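Zellby Bench Kit: two arms, one tray, a whole lot of little bricks

Hi, and welcome to the Zellby page! I put this kit together after a couple of years of running sorting studies on benches that never quite matched each other, and I got tired of wondering whether a policy had improved or whether I'd just bumped the table. So the kit is the bench I use for my own research, with the same task I report results on.

What the task is

Colored building bricks go on the table, and the arms put them in the compartments of a white tray. Sounds easy, right? Small bricks land on their sides and lean on each other, and a gripper finger that's a hair too low will shove the whole pile. I like it because it's cheap to set up and hard to fake.

What I tried, and what I got

My question was whether a policy trained on fixed views plus wrist views would recover from bad grasps better than one trained on fixed views alone. I recorded 3,971 demonstrations at the Mullcombe bench, threw out the ones with dropped camera signals, and kept about 3,000 for training. Each policy then got 12 fresh layouts. With the wrist views added, it finished 11 of them. The fixed-view policy did fine on bricks sitting flat and got stuck on the tilted ones (it would close on air, back off, and close on air again in the same spot, which is painful to watch).

Red and green bricks by the tray, from a fixed view, a wrist view and a fixed view again:

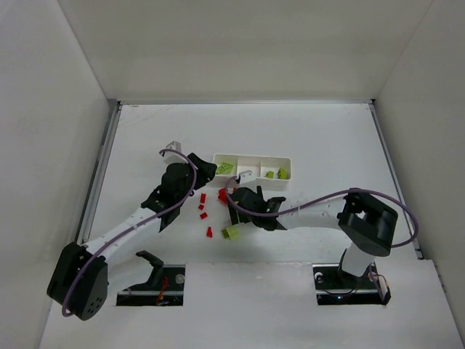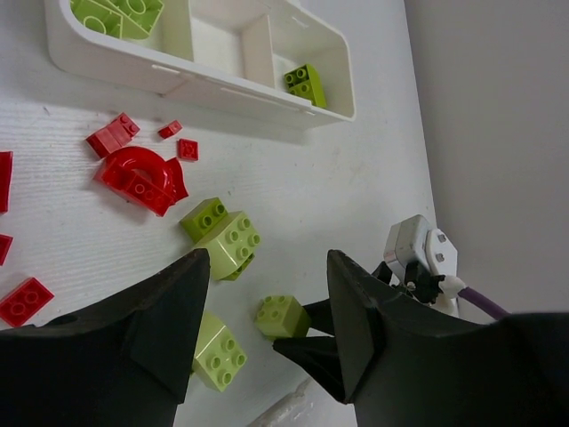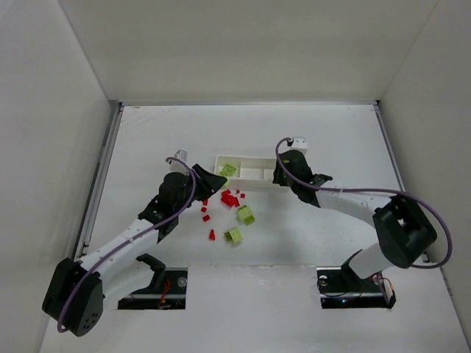

What comes with the kit

- Two arms with black grippers, plus the cables
- White tabletop with the mounting slots already cut
- White back and side walls
- Compartment tray
- A bag of bricks in mixed shapes, including the annoying arch
- My training configs and the layout sheets for all 12 tests

You'll need your own computer, and please get one with a decent graphics card. I've trained on a weak one and it took forever.

A few notes before you order

Leave the walls on. The Miyazaki bench ran without them for a while and the numbers dropped every time the afternoon sun came in. Scuffs on the tabletop are fine, mine has plenty and I haven't seen them make any difference.

Check the purple cables for slack before your first run. They need enough loop for the wrist to turn all the way, and if one's tight you'll hear the motor complain.

If you only want the tray and bricks to use with arms you already own, that's the Wudham pack, and it uses the same layout sheets. Orders placed now ship in December.

Page updated 8/14/26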